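# How a Hand-Held Gripper Is Built

*A guide for young readers from the Ekville Shared Workshop*

Many robots have hands, and most of those hands look very little like yours. A robot hand with two fingers is called a gripper. It opens, it closes, and it holds on to things. Some grippers are bolted to the end of a robot arm. Others are made to be carried by a person, who holds the tool and picks things up with it. This second kind is called a hand-held gripper.

Members of the Ekville Shared Workshop are building a hand-held gripper called Rastis. This guide explains what the parts of such a tool do, how the parts are made, and why a person would want to carry a robot's hand across a room. Words in **bold** are explained again at the end.

## Why would a person hold a robot's hand?

Think about picking up a grape. You do not plan each step. Your eyes find the grape, your arm moves toward it, and your fingers close just enough. You have practiced this since you were a baby.

A robot has had no such practice. It must be told how far to reach, which way to turn its hand, and when to stop squeezing. Writing all of this down as a list of instructions takes a very long time, and the list for a grape will not work for a shoe.

There is another way. A person can pick up the grape with a gripper while a camera on the tool records what happens. A computer then studies the recording. After it has studied many recordings, it can begin to work out how the movements of the hand go together with what the camera sees. This is called **learning from demonstration**. A demonstration is what a teacher gives when showing a class how to do something.

One recording is not enough. The plan for Rastis calls for 600 recordings of a single task, which is placing a cup on a shelf. The cup will start in many different spots, and the person will stand in many different places. If every recording were the same, the computer would learn to pick up only one cup in only one place.

## The body

The body of a gripper is called the **housing**. It is a shell that protects the parts inside and gives the person something firm to hold.

The housing for Rastis is made on a 3D printer. The printer melts a thin string of plastic and lays it down in lines, one layer on top of another, until a solid shape is formed. The largest piece takes many hours. The printer is never left running in an empty building, and an adult member checks the first layers before anyone goes on to other work.

A housing needs openings. Electrical parts become warm when they run, and warm air must have a way out. Slots cut into the shell let it escape. The slots are kept narrow so that small fingers and loose screws stay on the outside.

The first housing printed for Rastis was too heavy. Members found that their wrists became tired after a few minutes of holding it. The walls of the shell were made thinner, and short ridges were added on the inside to keep them stiff. A cardboard box works in a similar way. Its sides are thin, but the wavy layer hidden in the middle makes them strong.

## The fingers

The fingers do the real work of a gripper, and they are also the parts that wear out first. For this reason they are made as separate pieces. When one is damaged, it can be removed and a new one put in its place, and the rest of the tool stays as it was.

A good finger must be strong enough not to snap. Its inner side, where it touches the object, must not be slippery. Smooth plastic against a smooth cup slides easily. The force that stops two surfaces from sliding is called **friction**. You can feel it by pressing your palm on a table and trying to push your hand forward.

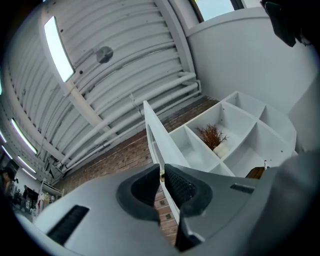
Builders add friction to a finger by changing its surface. Rubber, rough tape and patterns of small bumps are all used. A rougher surface means that the person does not have to squeeze as hard, and a gentler squeeze is safer for soft or breakable objects.

The two fingers must also meet properly. If one sits higher than the other, an object will twist as it is picked up. Iñaki Echevarría, who leads the Saturday build group's design work, tests this with a playing card. He closes the fingers on the card and tries to turn it. If the card stays straight, the fingers are lined up well. If it tips to one side, the screws are loosened, the fingers are moved a very small amount, and the test is done again.

## The eye

A recording tool needs a camera. The camera must be placed so that it can see both the fingers and the object between them. If it is set too far back, the tool's own body blocks much of the view. If it is set too far forward, the fingers cannot be seen at all.

Many of these cameras use a **wide-angle lens**. Such a lens takes in a very large part of the room at once. It also makes straight lines look curved, especially near the sides of the picture. The computer can be told how the lens bends these lines, so that it can still judge where things are.

The camera must also be fixed tightly. A camera that wobbles sends the computer two kinds of movement mixed together – the movement of the hand and the movement of the camera. The computer has no easy way to pull them apart.

## Where a tool is tried

A new tool is first tried on a clear table with one object. This is a fair place to begin, but it is not much like the world. Homes and workshops have shelves, plants, coats, bright lamps and people walking by. Light from a window changes during the day.

Builders therefore carry the gripper to many places. A high shelf asks for a different movement than a low one, and the wrist must turn in a different way. Members of the Nernelach group, who build robots at home, have tried their own gripper in kitchens, a garage and a school library. They report that the library was the hardest, as thin books standing close together leave no room for a finger on either side.

## Rules for young builders

Children are welcome to help with the Rastis project when an adult is with them. The following rules apply to everyone in the building.

- Wear safety glasses when plastic or metal is being cut.
- Tie back long hair and remove scarves.
- Unplug a tool before opening it.
- Keep your own fingers out from between the gripper's fingers.
- Let the printer cool before touching the metal tip.
- Ask before recording in a room where other people are present.

The last rule matters as much as the others. A camera that sees a large part of a room may also see the people in it, and they have a right to know.

## Try it at home

You can study gripping without any electrical parts. You will need 2 wooden craft sticks, a rubber band, a small roll of paper and some tape.

1. Place the roll of paper between the sticks, near one end.
2. Wrap the rubber band around the sticks on both sides of the roll, so that they are held together.
3. Squeeze the sticks at the open ends and try to pick up a coin, an eraser and a grape.
4. Put tape on the inside tips, with the sticky side facing in, and try again.

Write down which objects were dropped before the tape was added and which were dropped afterward. Then close one eye and repeat the test. With one eye closed, it is harder to judge how far away things are, and a robot with a single camera faces the same problem.

## Words to know

**Friction:** the force that slows or stops two surfaces from sliding against each other.

**Housing:** the outer shell of a tool or machine.

**Learning from demonstration:** a way of teaching a robot by showing it a task many times.

**Wide-angle lens:** a camera lens that takes in a very large view.

Printed copies of this guide are kept at the front desk of the Ekville Shared Workshop. Schools may copy it for classroom use.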